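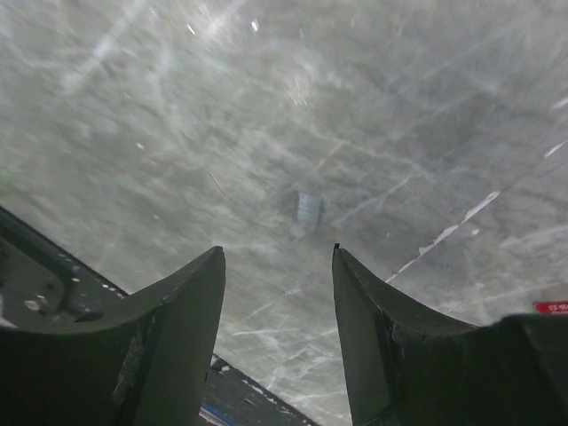
Small pale gray block on the gray surface, Skellow packing room

Skellow Packing Room
Minutes of the monthly users' meeting, October

Held in the packing room, starting at 9:30 a.m.

Present: packing (both shifts), purchasing, returns desk, front office. The Urnska side was represented by its order desk.
Apologies: deliveries.

1. Minutes of the last meeting

Agreed as correct with one change. Under item 4, "small boxes" should read "small boxes and loose pieces." The front office will correct the filed copy.

2. Matters arising

Labels. The new roll labels came in and are in use. They peel more cleanly than the old ones but do not stick well to coated card. Packing has gone back to the old labels for anything glossy until the remaining stock is used up. Purchasing asked how much was left and was told two part rolls.

Stool. The replacement stool has arrived. It is too low for the end position and has been moved to the returns desk. Purchasing will look for a taller one.

Door closer. Still slamming. Reported to the landlord a second time.

3. Marks on the gray surfaces

Returns raised the white marks again. The surfaces are marbled, so pale lines are part of the pattern, but there are also scuffs and swirls, and people checking for small scraps have trouble telling one from the other. A white thread or a corner of torn label is hard to pick out.

There was a long discussion on what to do. Suggestions were:

Lay plain dark mats wherever small pieces are sorted.
Clean at the end of each shift instead of at the end of the week.
Move the lamp so there is less glare.

The second shift said glare was the bigger trouble for them. Under some angles the shine hides small pale things completely. The first shift has daylight and does not notice it as much.

Agreed to try moving the lamp first, as it costs nothing. Mats to be priced. The weekly clean stays as it is until the next meeting. Everyone was asked not to use the blade scraper on dried tape. Use the plastic one in the drawer, and if the plastic one is missing, ask the front office for another.

4. Small boxes

Packing reported on the small carton items. Most go out in the mixed parcel, which holds one card box, one wrapped item and whichever loose pieces are on the order slip. Picking is quick. Checking takes longer than it should, mainly when items have been put down at different angles and have to be turned to find the right face.

Purchasing passed on a note from Trastent, who supply the outer cartons. The present size will be kept on until spring. After that the nearest size is slightly deeper, and the parcel would need more paper to stop things sliding. A sample of the deeper carton was passed around. The first shift liked it, as the flaps fold without pressing. The second shift thought it was too big for two small boxes and would look half empty when opened.

No decision. Trastent will be asked for ten more samples so that both shifts can pack real orders in them.

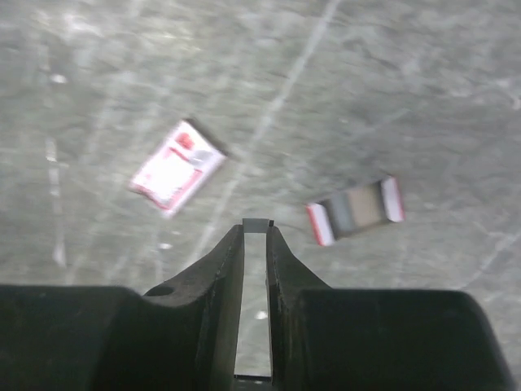

The order desk asked whether boxes with red trim could be kept apart from the others on the shelf. Several designs in white and red have come in this year and they are easily mixed up when reached for in a hurry. It was pointed out that they are already on separate shelves but the shelf labels are at knee height. Shelf labels to be moved up to the front lip at eye level. Packing will do this during the next quiet hour.

Damage. Purchasing asked for a clearer rule on what counts as damaged. At present each shift decides for itself, and returns ends up with boxes one shift would have sent and the other would not. After discussion the following was agreed:

A soft corner is acceptable if the board is not split.
A scuff on the back is acceptable.
A scuff on the front goes to returns.
A torn seal always goes to returns, even if the contents are complete.
Anything that has been opened to check it goes to returns with a slip saying who opened it and why.

Returns will write this up on one sheet and tape it inside the cupboard door.

5. Stock count

The count was done after last month's meeting. The total for small cartons was 2,110. The stock sheet had a higher figure, and the gap was traced to one delivery that had been entered twice. The sheet has been corrected.

Loose pieces were not counted one at a time. They were weighed, using a bag of 100 as the reference. The order desk was not happy with this for the Urnska clips because the two colors do not weigh the same. Packing agreed to make up a reference bag for each color and weigh those separately next time.

The Mazandarani items are kept in the lower cabinet and were counted on their own. No differences were found. The order desk asked whether they could be moved nearer the packing position now that more of them are going out. There is space on the second shelf if the spare tape is moved. Agreed.

Purchasing proposed an order of 4,000 tissue sheets to reach the lower price. The front office asked where they would be put. After looking at the cupboard it was accepted that they would fit if the old seasonal wrap was cleared out first. The wrap has not been used in two years and may be taken home by anyone who wants it. What is left at the end of the month goes to recycling.

6. Loose pieces left out

The front office raised this. Pieces are being left out between shifts, and the next person has to work out whether they belong to an open order or should go back in the bins. Both shifts said they were picking up after the other one.

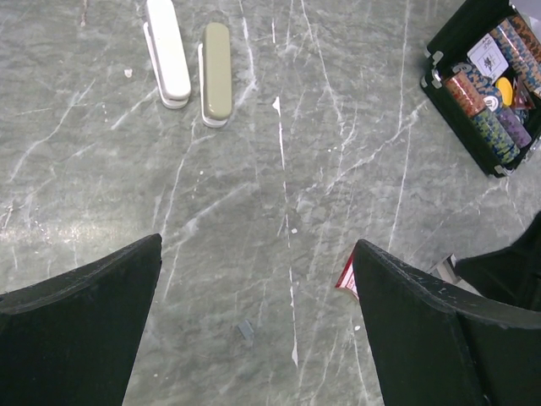
It was agreed that anything left out at changeover must be in a tray with its order slip. Anything without a slip will be treated as stock and goes back in its bin, whatever it is. The first shift asked for a few minutes' overlap so that open orders can be handed over in person. The front office will see if start times can be shifted to allow this, but could not promise it.

The trays themselves were discussed. There are 9 of the shallow kind and they are the right size for a mixed parcel. The deep ones are too big and small things get lost in the corners. The deep trays will go to returns, who can use them for incoming parcels.

Playing cards. The order desk reminded everyone that packs of cards must go out with the wrap on. One customer received a pack with the wrap off and asked for a replacement, which was sent. It could not be established where the wrap had come off. Packs with any break in the wrap are to go to returns under the rule in item 4.

7. Order slips

The slip was changed over the summer so that colors are written out in full. Packing said this is better than the letter codes, but the line for pale green is now printed so close to the line for gray that they are read as one. The order desk will ask for more space between lines. In the meantime, tick each line with a pen as the item goes into the tray.

A question was asked about who initials the slip when one person picks and another closes the carton. Both do. Picker at the top, closer at the bottom.

8. Tidying and drawers

The two drawers nearest the door are full of odds and ends. It was agreed to empty both, keep the tape guns, the plastic scrapers and the spare lamp bulb, and put everything else in one crate for sorting. Anything not claimed from the crate by the next meeting will be thrown out.

The second shift asked that scissors be returned to the hook. There were four pairs in the summer and one pair could be found on the morning of the meeting. Purchasing will buy two more, and they will be marked with colored tape.

9. Any other business

Heating. The room is cold before 8 a.m. The timer has been set an hour earlier.

Radio. To be kept low when the front office is taking calls.

Gloves. Packing prefers the thin ones for small pieces. Purchasing to order medium and small, no more large.

Actions

Front office: correct last month's minutes; look at start times; chase the door closer.
Purchasing: taller stool; price for mats; Trastent samples; tissue order; scissors and gloves.
Packing: move the lamp; raise the shelf labels; reference bags for both clip colors; clear the two drawers; move the spare tape to make room for Mazandarani items.
Returns: damage sheet for the cupboard door; collect the deep trays.
Order desk: spacing on the order slip.

The meeting closed at 10:45 a.m. Next meeting in November, same time, in the packing room.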